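Jackets Are Hard

I promised my sister I would write more about the robotics club this year, and then May came and went and I wrote nothing at all, so this one may run a little long. Put the kettle on.

Our team is called Irnent (the name was decided before I joined, and I have stopped asking), and the project since winter has been folding clothes with two arms. We began with towels. Towels are lovely! They have four corners and no opinions. By spring the arms could manage a towel more often than I had dared hope, and the students wanted something harder, so we moved on to jackets, with sleeves and snaps and zippers and all that slippery fabric.

The green and white one has become the club favorite, mostly for its wavy, mountain-looking pattern and the little peak on the chest patch. It is also a terror to fold. With a long sleeve hanging down past the front of the table, you have to decide whether to deal with the sleeve first or the body first, and we have had some very lively talks about that. 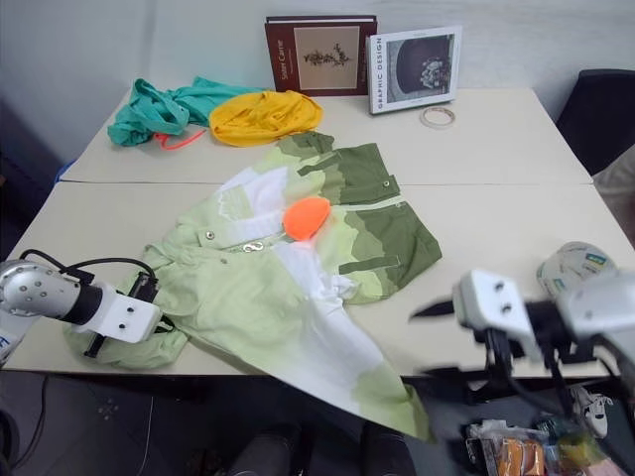 Renato Agbayani thinks we should forget the body for now and spend the next 12 practice runs on sleeves alone, left and right, until the arms can lay one across the chest without dragging the collar along. He said he would take one good sleeve over a whole bad jacket.

I went home a bit grumpy about that, I admit, as I had my heart set on a full fold before summer. But I've been trying it in my own kitchen with my raincoat – two hands, only pinching – and I think the sleeves really are where it goes wrong. So sleeves it is, and I'm bringing cookies.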